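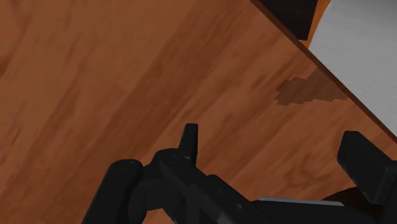
Pendville College, IT Support Level 2
Handout for session 4: updating other people's computers
September 18, 2023

Tutor: Gladys Makori. Lab sessions: Niall Geddes, Irkville site.

Read this before the lab. Last session covered installing a single update on a single machine. Today we look at sending an update to a whole organisation, and what to do when it goes wrong.

## 1. Kinds of update

The word "update" gets used for several different things, and users rarely know which one they have been offered.

- **Security update.** Closes a known hole. Usually small. Should go out quickly.
- **Bug fix.** Repairs something that didn't work. Can wait if none of your users are affected.
- **Feature update.** Changes how the program looks or behaves. Expect questions.
- **Driver or firmware update.** Changes how the computer talks to its hardware, or the software inside the hardware itself. Firmware can be difficult or impossible to undo.

Many suppliers bundle the first two together, so you can't have the security part without the bug fixes. Read the release notes. If the notes only say "improvements and fixes", treat it as a bug fix update with unknown contents and test it properly.

## 2. Rings

We don't send an update to everyone on the same day. Machines are put into groups, called rings, and each ring gets the update after the one before it has run for a while without trouble.

For the course exercise we use a company called Gourlay, which has 453 laptops over two offices.

| Ring | Who | Machines | Wait before next ring |
|---|---|---|---|
| 0 | IT team | 8 | 2 days |
| 1 | Pilot users | 52 | 5 days |
| 2 | Everyone else | 393 | none |

Ring 1 matters most. It should contain at least one person from each department, and at least one of every laptop model in use. A common mistake is to fill it with people who like computers. They will work round a fault without reporting it, and you won't find out until ring 2.

Keep the directors' machines out of ring 0. They can go in ring 1 if they ask to.

For an urgent security update, the waits can be cut to hours. Don't skip ring 0 even then.

## 3. Before you start

1. Check free disk space. A feature update on our lab build needs 21 GB free. Machines below that will download the files, fail, and try again the next night.
2. Check that last night's backup finished. Look at the log itself; a green tick on the dashboard only shows that the job started.
3. Write down the present version number of whatever you are updating.
4. Find out how to go back to that version, and how long you have to do it.
5. Tell the users. Give the date, how long it will take, and whether the machine will restart.

Point 5 needs to be short. The message Gourlay sent in April ran to two pages and hardly anyone opened it. Three or four lines is plenty.
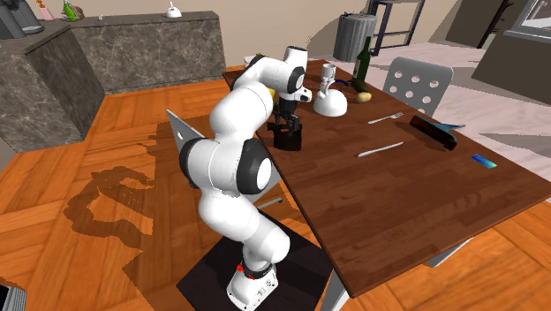 *White robot arm beside a brown table, gripper at the rim of a dark container.*

## 4. Going back

Going back to the earlier version is called a rollback. There are three ways of doing it, and you should know before you begin which one applies.

**Uninstall.** The update is removed and the old files are put back. Works for most security and bug fix updates.

**Restore.** The machine is returned to a saved image. Anything the user has saved locally after that image was made is lost unless it is also in the backup.

**Reinstall.** Slow, and the last choice. Allow half a day for each machine, including the user's settings.

Some updates change the format of the data as well as the program. If the accounts package has converted its database, putting the old program back won't help, because it can't read the new file. You need the old database too, and any work entered after the conversion will have to be typed in again.

## 5. Logging

Every update gets one parent ticket in Otix. Each fault reported by a user is a child ticket linked to it. Please don't close the child tickets as duplicates, even when they look the same.

The practice database holds 713 closed tickets. Filter by "update" and read a few before the lab. Look at which ones give a version number and which only say "not working since update".

A useful ticket has:

- machine name and model
- version before and after
- what the user was doing
- the exact text of any error
- whether it happens again after a restart

## 6. For the lab

Bring your Otix login. You will work in pairs on the Gourlay rollout. Each pair writes a ring plan, a user message of no more than 60 words and a rollback note, and hands all of it to Niall before leaving.

Anyone who missed session 3 should come early to set up the virtual machine. It takes a good while to copy across, and the room is locked over lunch.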